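Setting up a station for iced lemon and lime drinks

Kerenov drinks notes, part 14

These notes cover the layout and working order for cold citrus drinks made one glass at a time. The quantities suit a 700 ml jug of chilled water or weak tea. Wipe down the work surface first and let it dry.
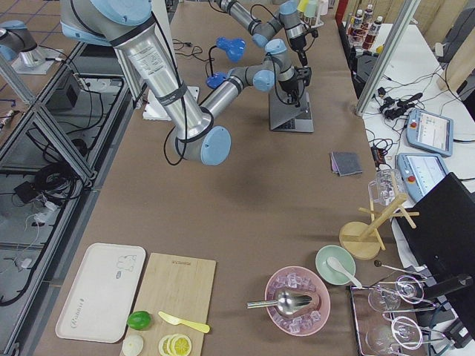
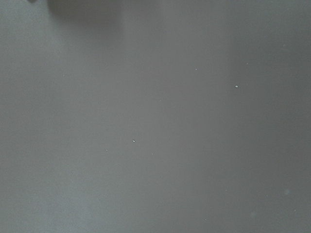 Citrus should be cut before any ice is brought out. Trim both ends of the lemon and slice across the fruit to an even thickness, discarding loose pips. A plastic knife, such as the yellow one on the wooden board, will cut a lemon if it is drawn through with a light sawing stroke. Keep the lime whole until the lemon is finished, then cut it into wedges. Slices can stay on the board if they are to be used within 19 minutes; otherwise cover them.

Ice goes in a wide bowl with the scoop resting in it, handle over the rim. Fill the bowl no more than level, or cubes will spill when the scoop is lifted. Place a second, smaller bowl beside it for sugar or syrup, with its own spoon.

Glasses are stored upside down on a mug tree behind the bowls. Turn each one upright only when it is needed.

Order of filling:

1. Ice, to two thirds of the glass.
2. Syrup, up to 14 ml.
3. Two lemon slices and one lime wedge, squeezed.
4. Water or tea from the jug.

Stir from the bottom and serve. Rinse the knife and board before the next batch, as dried juice is harder to remove.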